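Notice to the Occupant

The Office of Household Returns, Pleltdale Division, gives notice that the inspection ordered for the ground floor room has been carried out, and that its findings are set down below for the occupant's records. The occupant is asked to read them through to the end before replying. Replies written in the margins will be read, but more slowly.

The Office was established to settle the question of where things go. It has no opinion on how they came to be where they are. In this matter the occupant had filed a declaration stating that the round table was "clear, more or less," and had asked to be released from the quarterly schedule. The Division could not grant the release on the strength of the words "more or less," which have no standing under the Mavden Rules, and an inspector was sent.

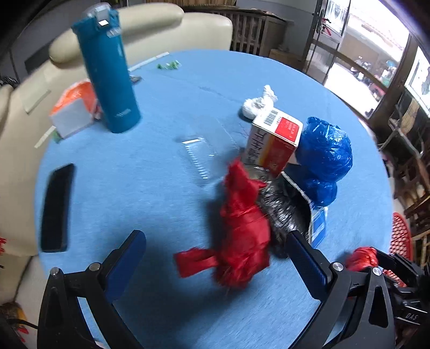

Photograph: the round table

The inspector found a table in use. There was a bottle on it, a medicine carton, a knotted white bag, and a small green wrapper toward the back. The wrapper was entered under Sundries. The bag was not opened. Knots are considered private under Rule 14, and the inspector has asked that it be recorded that the temptation was slight.

The medicine carton presented more difficulty. Under the Rules, a remedy belongs to the room in which it is most often forgotten. The occupant, when asked by letter, named the kitchen. The Division's own file names the bedroom, on the basis of a declaration made in another December, when there were two people in the house to sign it. Only one signature has been received since. The Division does not ask about signatures. It notes them.

The inspector was instructed to wait 30 minutes, as is usual, in case any of the objects should be claimed. None was. During this period the inspector stood at the doorway and looked out at the courtyard, and has reported the light there as good. This remark falls outside the form. It has been kept in the file at the inspector's request.

A second table of findings concerns the basket. Baskets are a recognized place of temporary return, and anything put in one is treated as neither kept nor discarded until the occupant makes a ruling. Many households in the Division hold baskets of this sort for years. The village of Bronov is said to have one that has been handed down twice and never emptied, and the Office there has stopped writing to it.

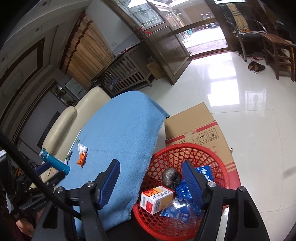
The Division is required to ask what the occupant intends. Three rulings are open: Kept, Discarded, and Ra. The last is an old term, carried over from the first edition of the Rules, and the clerks who understood it have retired. In practice it is entered for objects that the occupant is not ready to discuss. It carries no fee. It may be renewed at the end of each year by doing nothing.

The Division has reviewed the previous returns from this address. Each of them, going back to the year the second signature ended, gives Ra for the whole of the basket. The Office makes no objection. The inspector, however, has submitted a note recommending that the carton be ruled upon separately, "as it is only a carton, and might be a place to begin." The recommendation is not binding. It has been stamped and is enclosed.

The occupant's request for release from the schedule is refused. The next inspection will take place in the ordinary way, and the same inspector has asked to be assigned. Should the occupant wish to have the kettle on at that time, the Rules do not prevent it.

Issued at Pleltdale, Thursday, December 26, 2024.

Please sign on one line only. The other line may be left as it is.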